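Drakos Cordage Notes
April 7, 2022

1/ Thread on knots in thin, slick line. Most of the knot advice in circulation was written for natural fiber rope. Hemp and cotton are rough, compressible and forgiving. Nylon, polyester and polyethylene differ in all three respects and a lot of the old advice does not carry over.

2/ Definitions first. A knot can fail in two ways. It can break, meaning the line parts, usually just outside the knot where the tight bend begins. Or it can slip, meaning the tail pulls back through the structure until there is no structure. Published strength figures mostly concern the first. Small line problems are mostly the second.

3/ What holds a knot is friction between line and line under pressure. Load one end and the knot squeezes itself. If squeeze times friction coefficient exceeds the pull on the tail, it holds. Everything else in this thread is a footnote to that.

4/ The useful model is the capstan equation. Tension ratio across a wrap grows exponentially with friction coefficient times wrap angle. Both terms sit in the exponent. Lose half the friction and you need twice the wrap to get back to where you were.

5/ That is why one extra turn does so much, and why a knot that is fine in cotton twine can be useless in polyethylene. Nothing about the drawing in the knot book changed. The coefficient did.

6/ Square knot vs. granny knot. Same number of crossings, same amount of line, same time to tie. In the square knot the second half hitch mirrors the first, and each pair of ends leaves together on the same side of its loop. In the granny the second repeats the first and the ends leave at right angles to the load.

7/ Under steady load in rough twine you may never notice the difference. Under cyclic load you will. The granny works a little on every cycle and the tails creep inward. If your shoelace bow lies along the foot instead of across it, you are tying the granny version. Reverse the first crossing and keep the rest of your habit.

8/ I ran this on the bench with 2 mm Grurko braided polyester, a soft-lay cord sold for window blinds. 39 samples, split between square and granny, all tied dry and set by hand to the same pull. Cycled on a Dotgate tensile rig at low load until the tail was gone or the counter hit 2000.

9/ Every square knot reached 2000. None of the grannies did. I would not read more into it than that. One cord, one person tying, one load level. I also did not randomize the tying order, and my hands were certainly more consistent by the end of the batch.

10/ Tail length matters more than people want it to. A tail trimmed flush has no travel to give up while the knot beds in. Leave several line diameters at least. In stiff line leave more, as the first loads will always pull some of it in.

11/ A square knot is also easy to capsize. Pull hard on one end and its own standing part in opposite directions and it turns into two hitches on a straight line, which slide off. Uneven tension while tying does the same thing by accident. The knot looks tidy and has very little grip.

12/ Where the line has to stay tight between the first throw and the second, the usual answer is the surgeon's knot: an extra turn in the first throw. The additional wrap holds tension while you form the second. Parcel tying, fly tying and upholstery all use it under one name or another.

13/ Related point about architecture. A running seam is one line and one or two knots. Cut it anywhere and the whole seam starts to loosen. A row of interrupted stitches is many short lines, each tied off separately. Slower, uses more thread, spends its strength on knots, but a single failure stays local. Wound closure is the familiar case.

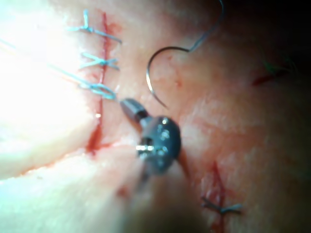
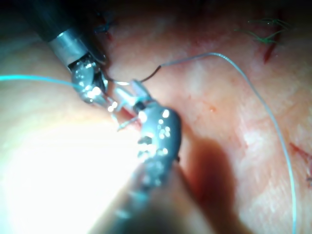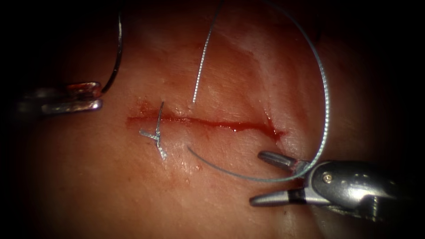

14/ The same choice exists in bookbinding (a tied-off station vs. a continuous kettle stitch), in leather repair and in netting. Net makers knot every mesh for exactly this reason. A hole in a knotted net stays roughly the size of whatever made it.

15/ Now monofilament. Single solid strand, smooth, springy. Three problems for a knot: low friction, high bending stiffness, and memory. The line wants to return to the shape it had on the spool, and that restoring force is pushing your knot open at all hours.

16/ Standard remedy is wraps. Look at any angler's knot for mono and you find a coil of turns around the standing part or around itself. It is the capstan equation again, written in nylon. Two wraps slide, five hold, and past a certain count the coil will not close evenly and strength starts to fall.

17/ Moisten nylon mono before you draw the knot down. Saliva is traditional and fine. Dry nylon dragged across itself under load heats at the contact line, and the surface softens and scuffs. The damage is often invisible and the line parts there later at well below its rating.

18/ Draw down slowly, one continuous pull, then stop. Jerking does not seat the knot any tighter. It concentrates heat.

19/ Braided polyethylene is the opposite case. Limp, so no spring force. Extremely strong for its diameter. Also about as slippery as fiber gets, with a low melting point. Ordinary knots in it slide out under loads the line itself barely registers.

20/ Two fixes in use. Double the line through the knot so there is twice the contact, as in a Palomar, or leave knots altogether and splice. In hollow braid a buried splice tightens on itself under load and keeps far more of the line strength than any knot will.

21/ A note on ratings. The number on the label is for straight line, pulled between large smooth drums that avoid bending it. Your use has a knot in it. If the spool says 20 lb, the assembled system does not hold 20 lb. Plan on the knot being the weakest point unless you have tested it otherwise.

22/ How much you lose depends on bend radius. Fibers on the outside of a tight bend carry more than their share and fibers on the inside carry less. The outer ones go first. Bulky knots with gentle curves keep more strength than compact ones, one reason a figure eight loop outperforms an overhand loop.

23/ Coatings. Wax on linen or polyester thread raises friction between strands and makes a knot sit still while you finish it. Silicone finish does the reverse and is common on machine thread, where low friction through the needle is the point. Hand sewers who buy machine thread then complain about knots are fighting the finish.

24/ I tested one such product, Allesura bonded thread, in the heavy weight. Square knot alone slipped at hand tension. Square knot plus a third throw held everything I could put on it without a tool. Same thread wiped down the length with a cloth and alcohol did a little better, not enough to skip the third throw.

25/ On third throws. Each added throw must alternate direction or you are stacking grannies on top of a good knot. Left over right, right over left, left over right. Past a few throws the gain goes to nothing and you are making a lump that snags.

26/ Heat sealing the tail is not a knot lock. It stops fraying and gives you a small bulb that might catch before pulling through. In hollow or limp line the bulb can also cut neighboring strands. If the knot slips without the bulb, tie a different knot.

27/ Glue is slightly better than it deserves to be. A thin drop of cyanoacrylate on a seated knot in braided line does add security. It also makes the line rigid right at the exit of the knot, moving the stress point a short distance along. Fine for beadwork. I would not use it on anything that flexes.

28/ Inspection. For a square knot, look for symmetry: two interlocking loops, both parts of each line lying side by side. If one side is straight and the other wraps around it, it has capsized. For coiled knots, look for turns lying next to each other with none crossing over. Crossed turns bite and cut.

29/ Cheap home test with no rig. Tie the knot around a smooth steel rod, mark the tail with a fine pen right where it leaves the knot, hang a modest weight, lift and drop it gently a few dozen times. If the mark has moved into the knot, it is slipping. Repeat with another throw.

30/ Do the test in the line you will use, from the same spool, in the same condition. Nylon takes up water and gets weaker and stretchier. Polyester barely changes. A garden line that was fine in a dry basement can behave quite differently in a wet bed.

31/ Open item: I have no cycling data on wet nylon mono. The Dotgate is spoken for until May. When it is free I will run the same low load protocol, soaked and dry, and post the raw counts.

32/ Corrections on post 22 in particular are welcome. The bend radius argument is standard, but I have seen it used to predict results that the bench did not agree with, mostly in very small diameters.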